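## 4. Connecting the Larnis inverter to the turbine

Read this section in full before opening the turbine junction box. The Larnis accepts input from the Kitari 13 and from the older Farkier units. Farkier units need the adapter plate described in section 6.

**CAUTION:** A turning rotor produces voltage even when the inverter is off. Set the brake switch to STOP and wait until the blades are still.

1. Turn off the AC isolator, then the DC isolator. Lock both.
2. Wait 15 minutes for the capacitors to discharge.
3. Remove the four cover screws and lift the cover straight up.
4. Check the input terminals with a meter. Do not continue if the reading is above zero.
5. Feed the three turbine cables through the left gland. Phase order does not matter on the input side.
6. Connect the ground wire to the green terminal before any other wire.
7. Tighten the terminal screws and pull each cable by hand.
8. Refit the cover. Turn on the DC isolator, then the AC isolator.
9. Release the brake. In a light wind the display can stay blank for several minutes.

**Note:** The inverter starts at 121 V and goes into standby below that level. Code E2 means the input has gone over 200 V. Apply the brake and check the dump load wiring.

**Note:** Where a Van Wijk meter is fitted, set its address to 2 before step 8.

Return failed boards in their original carton. Write the serial number on the outside and mark the return for Alcides Cuadros, Service Desk. 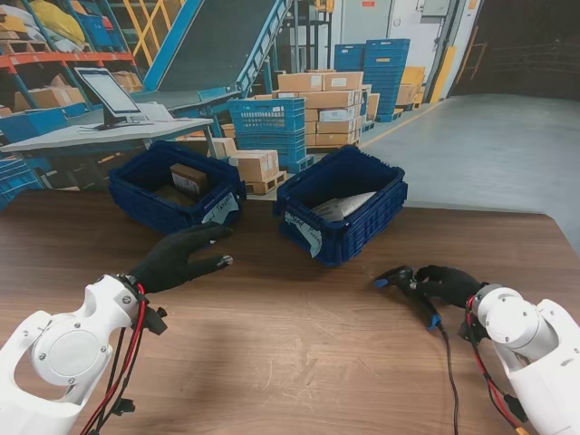
*Fig. 4-3. Small carton and mailer in labeled crates.*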